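동네 소식 > 주민모임 > 회의록
2021년 4월 11일 | 작성: 이슈벨 레키(Ishbel Leckie)

밀턴 공동서가 운영모임 회의록

참석: 피터르 판데이크(Pieter Van Dijk, 진행), 이슈벨 레키(기록), 위라싱헤 분관 담당, 라바우 분관 담당, 밀턴 본관 이용자 대표. 브로모베르크 분관은 서면으로 의견을 보내왔고 회의 중에 읽었음.

1. 지난 회의록 확인

지난 회의록 중 "연체 문제는 해결된 것으로 본다"는 문장에 기록자가 이의를 제기함. 해결되었다는 근거가 회의록 어디에도 없음. 피터르는 당시 분위기가 그랬다고 설명했으나 분위기는 근거가 되지 못하므로 해당 문장을 "연체 문제를 논의하였다"로 고치고 나머지는 그대로 승인함.

2. 연체료 폐지안

피터르가 제출한 안건. 연체료를 없애면 반납률이 올라간다는 주장이고, 첨부 자료는 다른 지역 도서관 사례를 정리한 두 쪽짜리 요약문임. 위라싱헤 담당자가 그 도서관의 폐지 이전 반납률을 물었으나 요약문에는 폐지 이후 수치만 있음. 비교할 값이 없는데 "올라갔다"고 쓴 까닭을 묻자 피터르는 원문에 그렇게 적혀 있었다고 답함. 원문은 가져오지 않았음.

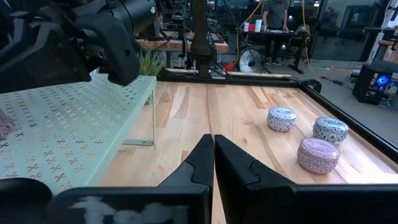

라바우 담당자는 폐지 자체에는 찬성이라고 밝힘. 다만 이유가 다름. 라바우에서는 연체료를 걷는 데 드는 품이 걷히는 돈보다 크고, 장부를 맞추느라 저녁 시간을 다 쓴다는 것. 이 이야기가 첨부 자료보다 설득력이 있다는 의견이 나왔고 기록자도 같은 생각임. 그렇더라도 라바우 한 곳의 사정이며, 본관도 그런지는 아무도 확인해 본 적이 없음.

본관에서 현재 연체 중인 책은 60권. 그중 17권은 같은 이용자 한 사람이 빌려 간 것으로 되어 있음. 이용자 대표가 이 한 사람을 빼고 보면 연체 문제라고 부를 만한 것이 있기는 하냐고 질문함. 답변 없음. 피터르가 그분에게 전화를 해 보겠다고 했는데, 지난번에도 같은 말이 있었으므로 이번에는 조치 사항에 이름을 적어 두기로 함.

브로모베르크 서면 의견(요지): 연체료가 없어지면 인기 있는 책의 대기가 길어질 것이고, 손해를 보는 쪽은 제때 반납하는 사람들이다. 이에 대해 피터르는 대기가 길어진다는 증거가 있느냐고 되물음. 증거를 요구하는 기준이 자기 안건과 남의 의견에 똑같이 적용되면 좋겠다는 발언이 있었고, 발언자의 요청에 따라 그대로 기록함.

결정: 전면 폐지는 보류. 라바우 분관에서만 시범으로 3개월간 연체료를 받지 않음. 시작 전에 현재 반납률부터 적어 둘 것.

3. 대출 프로그램 교체

업체 측 소개 자료를 피터르가 요약해 발표함. "직관적인 화면"과 "획기적인 시간 절약"이라는 표현이 여러 번 나옴. 무엇에 비해 얼마나 절약되는지 묻자 자료에는 없다고 함.
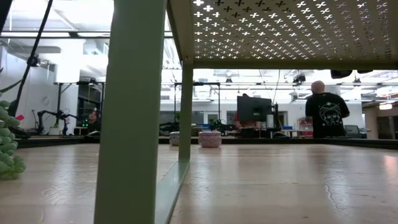
위라싱헤 담당자는 지금 쓰는 프로그램이 느린 것이 아니라 위라싱헤의 인터넷이 느린 것이라고 지적함. 프로그램을 바꿔도 회선은 그대로임. 본관에서 잘 돌아가는 것을 보고 분관도 잘될 거라고 짐작하는 일이 전에도 있었고, 바코드 읽는 기계를 살 때가 그랬음. 그 기계는 현재 라바우 서랍에 들어 있음.

기존 자료를 옮기는 비용은 견적에 포함되지 않았음. 피터르는 "대체로 무료"라는 답을 전화로 들었다고 함. 대체로가 어디까지인지 서면으로 받기 전에는 논의를 이어 갈 이유가 없다는 데 의견이 모임. 소개 자료에 실린 이용 후기에는 어느 도서관인지가 적혀 있지 않다는 점도 덧붙여 둠.

결정: 다음 회의로 넘김. 서면 견적과 시험 사용 기간을 요청하고, 시험은 본관 말고 위라싱헤에서 먼저 해 볼 것.

4. 독서모임 참석자 수

홍보문에 넣을 문구로 "매회 성황리에 열리는 독서모임"이 올라옴. 라바우 담당자가 성황의 기준을 물음. 서명부를 보면 지난번 참석자는 약 17명인데, 알아보기 어려운 서명이 있고 중간에 나간 사람도 포함되어 있음. 그 전 회차의 서명부는 찾지 못함. 한 회차를 가지고 "매회"라고 쓸 수는 없음.

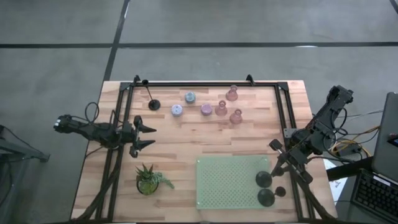
피터르는 홍보문이 원래 그런 것이라고 함. 이용자 대표는 성황이라는 말을 믿고 왔다가 의자가 비어 있으면 다음에는 안 올 것이라고 반박함. 한동안 문구 이야기만 오갔고, 정작 다음 모임에서 읽을 책은 정하지 못함. 후보로 나온 책은 모두 본관에 한 권씩만 있어서, 누가 먼저 빌려 가면 나머지는 읽지 않고 오게 됨. 읽지 않고 와도 된다는 의견과 그러면 독서모임이 아니라는 의견이 갈림.

결정: 문구는 "독서모임이 열립니다"로 함. 책은 분관 소장본까지 합쳐 세 권 이상 모을 수 있는 것 중에서 고름.

5. 어린이 서가 위치

어린이 서가를 창가로 옮기면 이용이 늘 것이라는 제안. 제안서에는 브로모베르크에서 서가를 옮긴 뒤 대출이 늘었다고 되어 있음. 그런데 브로모베르크 서면 의견에 따르면 같은 시기에 근처 학교에서 독서 숙제를 내기 시작했음. 창가 덕분인지 숙제 덕분인지 가릴 방법이 지금은 없음. 햇빛에 책등이 바랜다는 우려도 있었으나 이것 역시 바랜 책을 본 사람은 없고 다들 그렇게 들었다고 함. 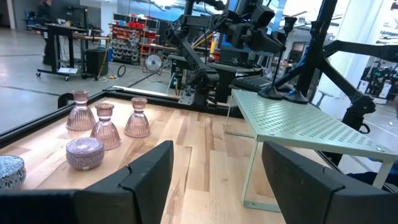 옮기는 데 돈이 들지 않으니 해 보고 판단하자는 쪽으로 기울었음. 기록자는 해 보는 것에는 반대하지 않으나 무엇을 보고 판단할지를 먼저 정하자고 요청함. 대출 수로 보기로 하되, 방학이 끼면 비교가 안 되므로 기간은 본관에서 다시 제안하기로 함.

결정: 조건부 찬성. 기간이 정해질 때까지 서가는 지금 자리에 둠.

6. 기타

반납함 자물쇠가 뻑뻑하다는 민원. 피터르는 자기가 열 때는 괜찮았다고 함. 민원인이 쓰는 반납함이 뒷문 쪽인지 앞문 쪽인지 확인되지 않아 더 논의하지 않음.

회의 시간이 길다는 의견이 있었음. 안건마다 첨부 자료를 미리 돌리자는 제안은 지난해에도 통과되었으므로 다시 표결하지 않음. 지키기만 하면 됨.

조치 사항
- 피터르: 장기 연체 이용자에게 전화. 폐지안 요약문의 원문 제출. 프로그램 업체에 서면 견적 요청.
- 라바우: 시범 시작 전 반납률 기록.
- 위라싱헤: 회선 속도를 며칠에 걸쳐 재서 보고.
- 본관: 어린이 서가 비교 기간 제안, 반납함 위치 확인.
- 이슈벨: 독서모임의 지난 서명부를 찾아볼 것. 못 찾으면 못 찾았다고 적을 것.

다음 회의는 5월 중, 브로모베르크에서. 날짜는 추후 공지.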